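Search this site Enter your keywords

Cell Technology 2 – Handout 6
Setting up and looking after a hand-held gripper station

Drestport Technical College, Automation Section
August issue. Replaces the earlier sheet on bench supplies.

1. Scope

This handout covers the hand-held gripper station in the Cermont bay: the table, the board, the floor rails, the supply to the bench and the hand-held gripper itself. It does not cover the fixed arm in the Bergmann cell, which has its own isolator and its own handout (Handout 8). The two are not to be mixed up. The Bergmann cell is guarded and interlocked. The gripper station is open, and the operator's hands are inside the working area the whole time.

Read sections 2 to 5 before the practical on Wednesday. Section 6 is the fault table in prose form and will be needed at the bench.

2. Parts of the station

The station is built round a table with a white board laid on it. The board gives a plain background and a flat working surface, and it can be lifted off for cleaning. It is not fixed down. If it moves under light pressure from one hand, check that it is lying flat and that no cable has been trapped beneath it.

Two aluminium rails run on the floor, one on each side of the table. They mark the limits of the station and carry nothing during hand-held work. Floor numbers identify the positions. Write the position number on the log sheet in the form P5, P6 and so on, with no space.

Black curtains close off the sides. They cut down stray light and reflections from the neighbouring bays. Stands are placed at the curtain side, with their legs clear of the walkway. A stand that has been knocked must be reported even if it did not fall, as the views recorded from it will no longer agree with the previous session.

The gripper has two fingers, a body with a handle, a mounting plate on top and one cable. The plate is drilled so that a sensor or marker bracket can be fitted. Fit the bracket before the cable is connected. Tightening a bracket with the unit live has cost us one connector already.

3. Supply to the bench

There are two supplies and they are to be kept separate in your notes as well as on the bench.

Supply A feeds the recording equipment and the gripper. It comes from the bay distribution box, and its cables run on the floor to the shelving at the back. Students do not alter supply A.

Supply B feeds whatever is being used as a work object or bench load. It is taken from a multi-way extension strip. In several of the exercises the strip is also the work object, so it will be moved, turned and handled. For this reason supply B is isolated at the bay box, and locked off, before any plug exercise is started. The operator proves it dead at the strip with the socket tester and signs the sheet. The tester is itself proved on a known live socket before and after. A tester that shows nothing has told you nothing until the second proof is done.

The order is fixed:

Isolate supply B at the bay box.
Fit the lock and keep the key on your person.
Prove the tester on the reference socket.
Test each outlet of the strip.
Prove the tester again.
Sign the sheet, with the position number and the time.

A switch or lamp on the strip is not an isolator and is not proof of anything. Lamps fail dark.

4. Setting out the work object

Place the strip on the board with its outlets facing up. Set it on the diagonal unless the exercise card says otherwise. Laid square to the table, the strip puts one wrist under the other at the far outlets, and the fingers of the gripper then foul the plug body. The diagonal gives both hands a clear approach.

Lead the cord away over the far edge of the table. It should have one easy loop on the board and then drop. A cord pulled straight will turn the strip whenever the plug is pushed home, and a cord with several loops gets under the fingers. Cords not in use also go over the far edge.

The bare hand holds the loose plug. The gripper hand works from the opposite side. Let the loose cable hang down on the side of the hand that holds it, clear of the gripper cable. Crossed cables are the most common reason for a rejected run at this station.
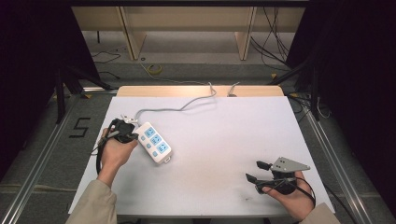 Fig. 1. Plug in the left hand, hand-held gripper in the right, strip laid diagonally on the board at position 5.

The work then follows the exercise card. For the insertion exercise the gripper steadies the strip while the bare hand presents the plug. Close the fingers on the body of the strip, never across an outlet. The pins are lined up first and the push is made second, as two separate movements. A plug that is rocked in will go home, but the run is marked down, and the contacts of the strip wear quickly under that treatment.

For the removal exercise the roles may be changed over. Grip the plug on its body and draw it straight out. Do not pull on the cable with the fingers or with the hand.

Sleeves are worn down to the wrist and must be close fitting. Rings and watches come off. Gloves are not worn for plug work, as they hide the position of the pins and catch in the finger pads.

5. Checking the gripper

Checks are made at the start of each session and again after every 60 runs.

5.1 Finger opening
Open the fingers fully and measure between the tips with the steel rule. The station is set for 80 mm. If the reading is short, look for dirt at the root of the fingers before touching the stop screw. The stop screw is adjusted by staff only, and the new reading is entered in the Brarkis log.

5.2 Finger alignment
Close the fingers slowly on a strip of card. The card should be held evenly across both tips. If it swings, one finger is loose or bent. Check the finger screws with the short key. Bent fingers are changed as a pair – a new finger against a worn one will never close true.

5.3 Mounting plate
Try each screw for tightness with the key, working across the plate from corner to corner. The plate must not move when pressed at its edge. A loose plate shows up in the recorded data as a tremor which is easily blamed on the operator.

5.4 Cable
Run the cable through the fingers from the body to the connector and feel for flats, nicks and hard spots. The loop at the body should be free, with no sharp bend where it leaves the housing. Do not tape the cable to the handle. Tape moves the bend to its own edge, and the cores break there.

5.5 Board
Wipe the board with a damp cloth and dry it. Plug bodies and rubber feet leave grey marks, and heavy marks can upset the tracking of small dark objects. Light smudges that will not come off are acceptable. Solvent is not used: it softens the surface, which then marks more easily than before.

6. Faults

Fingers close but do not open. Nearly always the return spring. Disconnect the unit, open the fingers by hand and feel for a step in the movement. If there is a step, the spring has come off its post. If movement is smooth but there is no return force, the spring is broken. Bench job in either case.

Fingers open and close but the logged opening stays at one value. Connector first, cable second, sensor last. Move the cable gently at the body and watch the value. If it jumps, the cable is at fault and the unit is withdrawn.

Logged opening drifts during a session. Repeat check 5.1. If the rule and the log agree, the drift is real and mechanical. If they differ, the zero has been lost and must be set again with the fingers fully closed on nothing.

Strip turns during insertion. Look at the cord before blaming the grip. Give it more slack and try again. If the strip still turns, clean its underside and the board.

Plug will not enter. Stop. Check that the plug type matches the outlet, then look for a shutter that has stuck. Do not increase the force. A strip with a stuck shutter is labelled and taken out of use, and it does not go back on the shelf.

Tester shows a live outlet after isolation. Leave the strip where it is, keep hands off the board and call staff. The likely cause is that the strip has been plugged into supply A by mistake. This has happened, and the two wall plugs do look alike.

7. Closing down

Put the gripper back in its cradle with the fingers slightly open, so that the pads do not take a set. Disconnect at the bay end first. Coil the cable loosely, in the direction it wants to go. Tape rolls, spare leads and adaptors go back on the shelving and are not left on the floor between the rails.

Remove the lock from supply B only when the strip is off the board and the sheet has been countersigned. The key is returned to the hook by the bay box.

Enter in the Brarkis log: position number, number of runs, the two finger opening readings, and any part changed. "OK" is not an entry.

8. Preparation for the practical

Bring this handout, a steel rule and a pencil. Draw the two supplies as a single-line diagram, showing where the lock is fitted, and hand it in at the door. Students without a diagram will observe only.

Further reading: Handout 4 (locking off), Handout 8 (Bergmann cell, start-up and guarding).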